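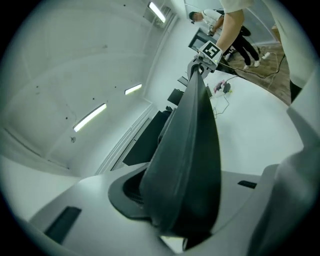 Tip to tip, with cables across the wood floor and a small wooden cabinet way back by the wall.

Holloway Room, Setup Day
By Jyoti Semwal
April

I love a room on setup day. Everything is out where you can get at it, every cable is going somewhere (or thinks it is), and people are too busy to pose. By the time visitors come through Holloway it all looks so calm and finished, and I always want to tell them they missed the best part!

We had the room for 16 hours spread over the week, and I spent nearly 5 of them just wandering and looking at things. Masaru Wada drew up the floor plan, Archana Rathore kept the equipment list, and I got to write the notes for this page, so I'm pretty sure I had the easiest job of the bunch.

More on what's in the picture:

The grippers. Two of them, meeting right at the point. I really like the long dark gray finger, wide at the base and tapering down to that narrow tip, and so smooth all the way along. The other one carries a white cube with a black-and-white coded pattern on it, plus a tiny green light. I'm a sucker for a tiny green light.

The floor. Wood on one side with black cables snaking over it, white on the other with a whole tangle of them and something pink and purple mixed in. I know some people can't stand a tangle. I think it's the most cheerful spot in the room!

The wall row. Dark boxes and a big black panel, standing along the white wall like books on a shelf. Masaru's plan had a line penciled in for exactly this kind of thing, and I was delighted to see a line turn into a row.

The monitor corner. A dark monitor on its stand, angled, and someone in a white shirt and white sneakers leaning over whatever is in their hands. I love that kind of concentration. You could drop a tray of silverware next to a person in that state and get no reply.

The little cabinet. It's easy to miss, so go back and look at the far wall. Small, wooden, minding its own business among all the electronics. Archana's list gave it a line of its own, "cabinet, small, stays," and I agree with every word.

A few notes for anyone using the room after us. The plan is taped inside the door, with the walkways marked in blue. Cable ties are in the Lusex tin on the windowsill, and please put the leftovers back, even the short ones. We lost 90 minutes one morning looking for an extension cord that had gone to Prurnlow with Umesh Kaushik, who was very nice about driving it back.

Sunita Negi is putting together the next page, from the Skarnelthorpe room. She says the floor there is green, and I can't wait to see it.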